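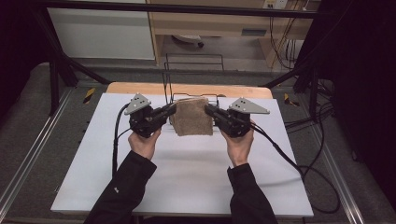 A brown cloth held up by its top corners over a white board.

Progress report to the Gremier Fund
Thibodeaux Shower and Laundry Service
Oct 30, 2022

This report covers the period from July to the present. It follows the headings in the grant agreement. The spending sheet and copies of receipts were sent separately.

Service

The shower room on the Trinell side of the building opened in July as planned. Guests sign in at the side door, pick up a towel and soap, and leave the towel in the bin on the way out. We can now take up to 90 guests a week. Before the grant we had one working shower and had to close the list early on most open days.

The laundry side opened later than we wanted. The floor drain was set too high and water pooled behind the washers. The plumber came back and reset it at no charge, but the inspection had to be booked again and that pushed the opening back by two weeks. Guests can now wash one load per visit while they shower. Most stay and wait for the dryer, so we moved the chairs out of the hallway and into the front room.

Towels and supplies

We budgeted for 170 bath towels and bought all of them. The first order was split between two suppliers because neither had enough in stock. The thicker ones take longer to dry and slow down the whole line in the afternoon. The thinner ones dry quickly but guests have said they are small. For replacements we plan to buy a middle weight, and we will order in tan or brown where we can. White towels stained early and we ended up cutting several into rags. 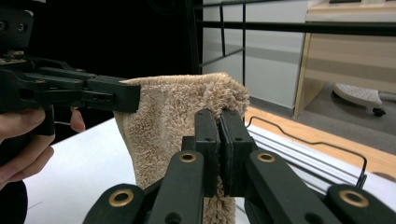 Towels that come back torn or badly frayed are pulled before they go in the wash. If the damage is only at the hem we put them in the mending basket. The rest go to the animal shelter, which picks them up when the bag is full. We did not expect the bag to fill as often as it has, and the replacement line in next year's budget should be a little higher.

Soap and shampoo are holding up well. We changed from bars to wall dispensers. The dispenser in the second stall leaks and needs a new pump. Razors run out every month and are not covered by the grant, so we pay for them from general donations.

Staffing

Both part-time attendant positions are filled. One attendant left in the summer and the post was open for seven weeks. We ran shorter hours during that time and posted a notice on the door. Hours are back to what the agreement calls for.

Records

Sign-in has moved from paper to the Protis intake form. It works, but it asks for a mailing address and will not save without one. Many guests do not have an address to give. For now attendants enter ours. We have asked for the field to be made optional and are waiting for a reply.

Spending

Equipment and plumbing are fully spent. Wages are under budget on account of the open post. We ask to move the unspent wages to utilities, where the hot water bill has run above our estimate every month since the laundry opened. The request form is attached.

Next period

Replace the pump in the second stall. Put a longer bench in the changing area. Get quotes for a second dryer, which the electrician says the current panel can carry. Add evening hours on one day if the utilities request is approved.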